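工房ノート　糊のこと、背のこと、それから辞書の続き 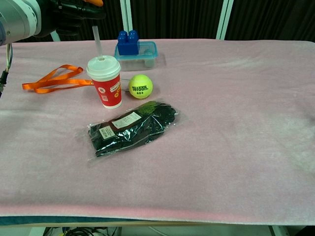 ムスヴィル、2月

昨日の続きから書く。ステルトフの図書室から預かっている辞書、本文だけで1,345ページあるあの大きいやつの背固めがようやく始められそうなので、忘れないうちに糊の話をまとめておきたい。前回の糊については、このノートのどこかに「よくできた」とだけ書いてあって、何がどうよくできたのかまるで分からない。書いたのは自分である。先月の自分にはもう少し親切にしてもらいたかったと思いながら、今日はできるだけくどく書いておく。読む人には申し訳ないけれど、お茶でも淹れてゆっくり付き合ってください。

まず水。いつもの鍋に水をおよそ1,000ミリリットル入れて、小麦の澱粉を溶いてから一晩置いた。以前は溶いてすぐ火にかけていたのだが、トールンが「急いだ糊は急いだ味がする」と言うので(食べるわけではないのに)、このところは素直に一晩寝かせている。たしかに寝かせたほうが鍋底に固まりが残りにくい気がする。気がする、としか言えないのは、比べるための糊を同じ日に炊いたことがないからで、これはいつかきちんとやるべきだと前にも書いた。まだやっていない。

朝、上澄みを半分ほど捨てて新しい水を足し、弱火にかけた。木べらで鍋の底をなぞるように、ゆっくり、ずっと。最初のうちはただの白い水で、混ぜている甲斐がまったくないのに、ある瞬間からふっとへらが重くなる。そこで手を止めたくなるのをこらえて、さらに混ぜる。色が白から少し透けた灰色っぽい乳色に変わり、へらを持ち上げるとリボンのように落ちて、落ちた跡がしばらく残る。今日はそこからもう少し炊いて、表面に艶が出たところで火を止めた。炊いている間、窓の外では配達の人が隣の家の階段を三回も上り下りしていて、いったい何を運んでいたのだろう、気になって仕方がなかったが、へらからは離れられなかった。

冷ます段階で一つ失敗。表面に紙を張り付けておくのを忘れて、しっかり膜が張ってしまった。膜はそっとすくって捨てたけれど、縁のほうに細かい切れ端が残り、裏漉しにいつもの倍の手間がかかった。馬毛の漉し器は目のところがだいぶ緩んできている。次に材料を頼むときに一緒に見ておくこと。漉すのは一度でいいと本には書いてあるが、背に使うものは二度漉したい。紙の継ぎに使う薄いものは三度漉してもいいくらいで、刷毛の先に粒が当たったときのあの嫌な感触を思えば、漉している時間など短いものだと思う。

さて、肝心の辞書。

ばらした折丁は先週のうちに全部補修が終わっている。傷みのひどかったのは初めのほうと終わりのほうで、真ん中あたりは拍子抜けするほどきれいだった。みんな同じところばかり引いていたのだろうか。いや、辞書というのは外側から傷むもので、引いた回数だけの話ではないのだろうけれど、「か」行のところどころに鉛筆の小さな丸がついているのを見つけてしまうと、どうしても人の顔を想像してしまう。丸は消さずにそのままにした。先方にも電話で確かめて、残してくださいとのこと。嬉しかったので書いておく。

かがりは麻糸。蝋は軽く引いただけで、強くは引いていない。前に蝋を引きすぎて、糊が糸のところだけ弾いてしまったことがあり、あれ以来おっかなびっくりやっている。支持体は元の本と同じ平らなテープにした。トールンは麻紐のほうが好きで、今回も「紐にすれば背がもっとよく動くのに」と何度か言いに来たが、元の穴がテープの幅で開いている以上、新しい穴を増やすのは気が進まない。このあたりは好みの問題と言われればそうなのだが、預かりものの場合は、自分の好みは後ろのほうに並んでいてもらうことにしている。彼女も最後には納得して、かわりに折丁の順番を全部確認していってくれた。一か所、上下が逆になっているのを見つけてくれたのである。あのままかがっていたらと思うと今でも背中がひやりとする。ありがとう、トールン。このノートを読んだら棚の上の飴を好きなだけ持っていってください。

順番の確認について一つだけ。わたしは背の側に鉛筆で斜めの線を引いておくやり方をずっと使っているのだが、上下が逆になっていても、折丁の真ん中あたりでは線の位置がほとんど変わらず、気づきにくい。端に寄ったところならすぐ分かる。つまり斜めの線だけを頼りにするのは危ないということで、天の側にも小さな印を入れることにした。古い本に印を増やすのは嫌なので、印は薄い和紙の帯に書いて折丁に挟んでおく。面倒だけれど、かがる直前に抜くだけだから慣れればどうということはない、はず。

背固めの一回目は午後にやった。締め機に挟み、背を揃え、薄めの糊を刷毛でたたくように入れていく。塗るというより、折丁と折丁の隙間に押し込む感じ。このとき締めが強すぎると糊が入らず、弱すぎると入りすぎて中まで回ってしまう。ちょうどいい加減は何度やっても言葉にできない。昔の親方は「握手くらい」と言っていたが、親方の握手は大変に痛かったので、あまり参考にならない。わたしの場合は、締めたあとに背を親指で押してみて、ほんの少しだけ沈むところ。沈んで、戻ってくるところ。

糊を入れたら余分を骨べらの丸いほうで掻き取り、しばらく待ってから和紙を貼った。紙は松田紙店の厚めの楮で、喰い裂きにしたものを使っている。松田さんの紙は同じ名前の紙でも届くたびに少しずつ表情が違って、今度のは前回より心持ち柔らかい。水を含ませて裂くときの手ごたえが軽く、毛足が長く出る。背に貼るには悪くないが、見返しの継ぎに使うと毛足が目立つかもしれない。残りは別の引き出しに入れて「二月の楮、やわらかい」と書いた札をつけておいた。探す人は右の下の引き出しを見てください。引き出しはいつものように少し持ち上げながら引くこと。

乾くのを待つ間に表紙の芯になる板紙を切った。リットサイドの板紙が2枚残っていたので、それを使う。これで在庫は終わり。リットサイドの板は目がはっきりしていて切りやすいのだけれど、刃が少しでも鈍ると裏側がささくれるので、刃を替えてから切った。最初の一枚は気持ちよく切れて、二枚目の最後のところで定規がほんの少し動いた。あっと思ったときにはもう遅くて、角のところに髪の毛ほどの段がついている。やすりで落とせる程度だから使うことにするけれど、定規の裏に貼ってある滑り止めがもう限界だということだろう。貼り替える。貼り替えると書いて貼り替えなかったことが過去にあるので、滑り止めの革をもう作業台の上に出しておいた。これなら明日の朝、嫌でも目に入る。

板の目の向きについては、若い人からよく聞かれるので、ついでに書いておきたい。本の天地の方向に目を揃える、とはどの本にも書いてある。その通りにすればよい。ただ、表紙に布を貼り、内側に紙を貼れば、それぞれが乾くときに板を引っ張る。外が勝てば外に反り、内が勝てば内に反る。わたしは内側がほんの少しだけ勝つくらいが好きで、閉じたときに表紙が本文をそっと抱えているように見える。そのために裏張りの紙の厚さを変えたり、糊の濃さを変えたり、毎回ああでもないこうでもないとやっているのだけれど、湿度の機嫌ひとつでひっくり返ることもあって、そういう日は早めに帰って温かいスープでも食べるのがいい。

布はまだ決めていない。元の表紙は濃い緑だったらしく、背の折れ目の内側にだけ、日に焼けていない色が残っている。表に出ていたところはすっかり茶色で、図書室の人たちはずっと茶色の辞書だと思っていたそうだ。緑に戻すか、皆さんの知っている茶色に寄せるか。わたしは緑にしたい。でも毎日使うのは向こうの人たちだから、小さな見本を両方作って送ることにした。見本の裏にも同じ糊を使って、布の表に染みが出ないかどうかを一緒に見る。今日炊いたものは少し濃いめなので、布に使うときは漉したあとに水を足して、練って、また足して、という具合に少しずつのばすこと。一度に水を入れると粒が戻ってしまい、せっかく漉した苦労が台無しになる。

元の背の題箔は剥がして取ってある。剥がすのに丸一日かかった。裏に残っていた古い膠は、湿らせた吸い取り紙を当てて、緩んできたら竹べらで少しずつ起こしていったのだが、「書」の字の下のところで一度革の表面が浮きそうになり、慌てて手を止めた。あそこは無理をしないで正解だったと思う。膠が少し残ったままだけれど、新しい背に戻すときに厚みが気になるようなら、そのとき考える。今は平らな板の間に挟んで、本棚のいちばん上で休んでもらっている。上に物を載せないでください。特に湯呑み。

ところで今日は刷毛の話も少し。背に使っている丸刷毛の毛が、糊を入れている最中に何本か抜けた。抜けた毛はピンセットでその場で拾ったが、一本だけ和紙の下に入り込んでしまったような気がして、光に透かしてみたり斜めから見たりしたのに、結局見つからなかった。たぶん入っていない。たぶん。刷毛はもう長く使っているから、根元を糸で巻き直してみて、それでも抜けるようなら荒仕事用に下ろすことにする。使い終わった刷毛を水に浸けっぱなしにするのはわたしの悪い癖で、木の柄が膨らんで金具が緩むのだと何度も注意されている。今日はちゃんと洗って、毛先を揃えて、吊るした。

夕方、背の様子をもう一度見た。縁から乾き始めていて、真ん中はまだ指の甲を近づけるとひんやりする。二回目の和紙を貼るのは明日にする。本当は今日のうちに進めてしまいたかったのだが、こういうときに急いでうまくいった例が自分の場合はほとんどない。締め機のねじだけ、ほんの少し緩めた。全部緩めてしまうと背の形が崩れるので、朝早く来た人も触らないでおいてください。布を一枚かけてあります。

明日やることを書いておく。

定規の滑り止めの革を貼り替える。

背の二回目。喰い裂きの向きを一回目と互い違いにすること。

緑と茶色の布見本。糊の染みを見る。

花布の糸を出しておく。元のものは二色で、片方は生成り、もう片方は褪せてしまって何色とも言いがたい。青だったのか、緑だったのか、トールンにも見てもらう。布の色が決まってからでもいいけれど、糸を選ぶのは楽しいので先にやってしまうかもしれない。

松田紙店に手紙。楮のことと、見返しに使えそうな少し薄いものがあるかどうか。リットサイドの板紙の注文も同じ日に済ませてしまうこと。今度は残りが少なくなる前に、と毎回書いている。

残った糊は蓋つきの瓶に分けて、水を薄く張って流しの横の涼しいところに置いた。匂いが変わったら迷わず捨ててください。もったいないと思う気持ちはよく分かるが、傷みかけの糊で貼ったところは、あとで必ず誰かが泣きながら剥がすことになる。その誰かに、わたしは二度ほどなったことがある。瓶の蓋には今日の水の量と「膜に注意」と書いた紙を貼っておいた。

それから鍋は洗ってあるけれど、へらはまだ桶の中です。明日の朝いちばんに洗います。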